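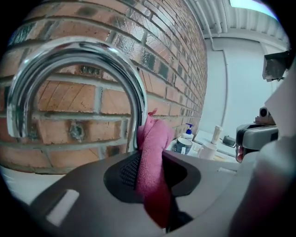 A pink cloth held in the gripper beside the kitchen faucet. Wiping down the tap is one of the tasks on the Trallano list.

Teaching by Hand

09/05/2022

The first thing Velimir Kadrić tells new people is to slow down. Everyone wipes a faucet too fast. At home it takes a couple of seconds and no thought, and that is how most of them do it the first time they pick up the gripper.

"You have to let the fingers close all the way before you move," he says. "If you pull early, the cloth slips, and then the robot learns to pull early."

Kadrić runs the demonstration work at Trallano, a small company that wants robot arms to handle kitchen chores. His team writes very little code for each chore. A person carries a gripper in the hand, does the job with it, and the recording becomes training material. The software, called Kodel, works out from the camera view how the hand traveled and when the jaws opened and closed.

One wipe of the faucet lasts 30 seconds at the pace he likes. The team wants 500 good ones before it trains anything. When I visited in September they had 167.

The rules are on a sheet of paper. Pick up the cloth by a fold. Start at the base of the spout and go up and over the bend. Don't let the cloth hang in front of the lens. Put it down in a different place each time. A recording that breaks a rule gets thrown out, and a shift can lose a lot of them that way.

Chrome causes its own trouble. A curved, shiny spout reflects whatever is behind it, and early versions of Kodel sometimes followed a reflection when they should have followed the faucet. Fatos Gashi, who maintains the software, fixed part of this by asking for more variety. People now record from both sides of the sink, with the lights on and off, and with mugs and bottles moved along the counter between takes.

Before the hand-held grippers, the company used remote control. An operator sat at a desk and steered an arm named Zupan with a pair of handles. It worked well for lifting and placing. Cloth was harder, Gashi says, as the operator couldn't feel it drag.

"I could do a cup all day," he says. "With a rag I was guessing."

Zupan is still in use for testing. Once a model is trained, the arm gets 30 tries at the task while someone stands by with the stop button. The towel-folding model passed its test in the spring. The drawer model did not and went back for more recordings.

After the faucet comes the drain basket, then the stove top. Those recordings will be made at Udum, a shared kitchen across town, where the sinks are deeper and the taps have longer necks. Kadrić has already rewritten the sheet for it.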